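Sun 5 April. A thread on collecting pick-and-place examples, as people keep asking me what the job is.

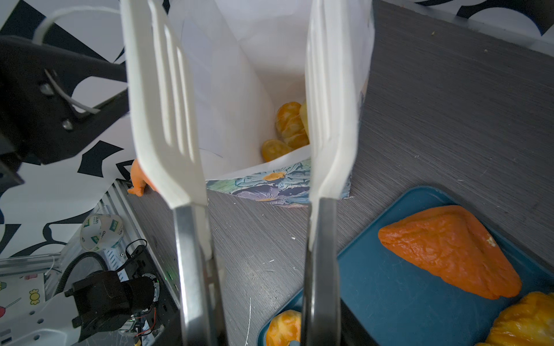 1/ The task this week is fruit. Pieces go from a tray to a paper bag, one at a time. I drive the arm by hand, the computer records what the arm does and what the wrist camera sees, and later a model is trained on the lot.

2/ One go at the task is an episode. We want 4,000 by the time the Clostis project closes. I did 115 on Friday, which is a good day for me. Vaughan Kingi does more but he also throws more away.

3/ Orange segments are the easiest to start with. They're small, they fit between the fingers, and they don't mind which way up you take them. The flat triangular piece is the awkward one. If you come at it from the wide side you just push it along the tray.

4/ What I do with the triangle: go to the narrow end, lower until the fingertips touch the tray, back off a touch, then close. It took me most of a morning to do that without stopping to think.

5/ Stopping to think matters. If I hover for four seconds over a piece while I make up my mind, the recording has four seconds of hovering in it, and the model will learn to hover. Elsie Goodwin spotted this in the January set. We had an arm that paused before every grasp like it was saying grace.

6/ So the rule is decide first, then move. Pick your piece before you press record.

7/ The bag is harder than the fruit. Paper walls give if you brush them, and a bag that has been nudged a few times leans. I don't straighten it between episodes unless it has fallen over. A model that has only seen a tidy bag is no use with a leaning one.

8/ Release height: low enough that the piece doesn't bounce, high enough that the fingers don't catch the rim on the way out. I used to go too deep. You get a nice gentle drop and then drag the whole bag up with you.

9/ Do failures count? Some do. If I miss, go back and get it on the second try, we keep it and tag it "recovery". If I miss and the piece ends up on the floor, it's binned. Güven Sarıgül wrote the tagging sheet and it runs to two pages. Most of it is about what counts as a miss.

10/ Of my last batch, 27 were tagged recovery. That's a bit high. Güven is happy with it, the training run at Orkmont wanted more of them anyway.

11/ Resets are the dull bit. After each episode the fruit goes back and I move things about: tray nearer, tray further, different piece in front. Left to myself I put everything back in the same place, so Elsie made a deck of cards with layouts on. You turn one over and do what it says. There are 42 cards and I am sick of number nine.

12/ Somebody asked why we don't have a plain backdrop. We did. The model trained on it did fine at our bench and went to pieces in the next room. Now there's pattern behind the table and we change it from time to time.

13/ Also asked: does the wrist view get blocked by the fingers? Yes, a good part of it, all the time. You get used to working through the gap. There's a second camera on a stand for the wider view and both streams are saved together. If one of them drops out the episode is no good.

14/ Check your streams before you start, not at lunch. I lost a morning to that in January and I still hear about it from Bjartur Kvaran.

15/ Hands: take breaks. I do half an hour on, ten minutes off. My driving gets jerky after that and you can see it in the plots, little spikes on the wrist joint. Vaughan says he doesn't need breaks. His plots say otherwise.

16/ Kit question from this morning: the software is Sterard, our own build. I can't share it, sorry. The episode format isn't secret though, it's just two videos, the joint positions and a text line saying what the task was.

17/ The text line is worth some care. "Put the orange segment in the bag" is fine. "Do fruit" is not, and yes, there is a whole folder called that.

18/ Next week we swap the bag for a bowl and keep the same fruit. I'll post how the triangle goes. Replies are open if you do this sort of work, and I'd like to hear how other people handle their resets.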